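Car Interior Care Assistant (part time, with training)

Purska, Tierney branch
Posted November 2025

Purska is a small company that cleans, refreshes and looks after the inside of private cars. We do not wash the outside and we do not repair engines. Our customers leave the car with us in the morning and collect it the same day, and between these two moments we take care of the seats, the belts, the mats, the pockets in the doors and all the things that people forget in there.

We are looking for 3 new assistants for our Tierney branch. You do not need to have worked with cars before. If you have cleaned hotel rooms, ironed in a laundry, sewn covers or taken care of leather shoes and bags, you already know a good part of the work, and we will be happy to read your application.

What the work is

Every car begins with the tidying. You take out the loose things, put them in a box with the customer's number and write on the card in which place each thing was found. A blanket from the back seat must go again to the back seat. A cushion which was on the driver's side must return to the driver's side, with the same face up if the customer has asked for it. It sounds like a small matter, but most of the complaints we received last year were about objects which came back in a wrong place, and only a few were about dirt.

After the tidying comes the vacuum, first the seats and then the floor. Then the surfaces. Leather seats are wiped with a cloth that is only a little damp, from the top of the backrest downward, and the side bolsters are done separately with a fresh cloth. The bolster is the raised part on the side of the seat, where the leg slides when a person gets in and out. The leather there gets creased and tired earlier than in the middle, so please do not press hard and do not pull it flat with your fingers. Along the stitching we use a soft brush and no liquid. 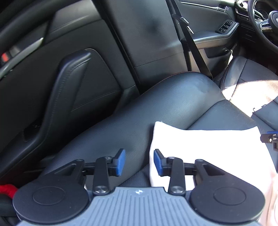 Textiles are the other half of the job. Many customers keep cushions, small blankets and folded cloths in the car, and they ask us to freshen them together with the seats. Light textiles are never put on a dark seat before the leather care has dried, even if it feels dry to the hand. We wait 57 minutes by the timer on the wall. During this time you continue with the next car, or you fold the cloths for the afternoon.

At the end you put everything back by following the card, you check the seat pockets one more time, and you sign. A second assistant looks at the car before the key goes to the desk. You will also do this check for the cars of your colleagues, so it is important that you can say in a friendly way when something is not yet good.

Who we are looking for

You are at least 18 years old and you are allowed to work in the country.
You can bend, kneel and reach across a seat for a good part of the shift. We have knee pads and short stools, but the inside of a car is narrow.
You are careful with other people's belongings and you do not open bags, envelopes or boxes.
You can read a work card in English and write short notes on it. Your English does not have to be perfect. Ours is also not.
You have no strong allergy to leather cream or to dog hair. Please tell us before the trial day if you are not sure.

A driving license is useful but it is not a condition. The cars are moved only by the branch desk.

Hours and pay

The contract is for 78 hours per month, divided in morning and afternoon shifts. You receive the plan for the next month at least two weeks before. It is possible to exchange shifts with a colleague if both of you write it in the plan.

The hourly pay will be told to you at the first phone call, and it is the same for all new assistants. After the training period you receive a single payment of 500 dollars. The training days are paid like normal working days. Work shirt, gloves and knee pads are given by us. Shoes you bring yourself, closed and with a clean sole, without metal parts that could scratch the door sill.

The training

The training is held in our second building, on Grarance Street, a short walk from the branch. You learn first on single seats which are standing on the floor, and later in complete cars. The course is based on the Stiltik work cards, our own system of cards for each type of surface. There is no written test. At the end you prepare one car from the beginning to the end and we look at it together.

The branch is closed for two weeks in August, and all assistants take a part of their vacation then.

How to apply

Please send us a short letter, one page is enough. Write which work you have done until now, from when you can start, and if you prefer mornings or afternoons. A photo is not needed. If you have a certificate from an earlier employer you can add a copy, but please keep the original at home.

You can leave the letter at the desk of the Tierney branch or send it through the application form on our website, with the words "Interior Care Tierney" in the subject. We answer every letter, also when the answer is no. Persons who are invited come for one trial day, which is paid, and receive our decision by phone in the same week.

Purska, Tierney branch, Staff Office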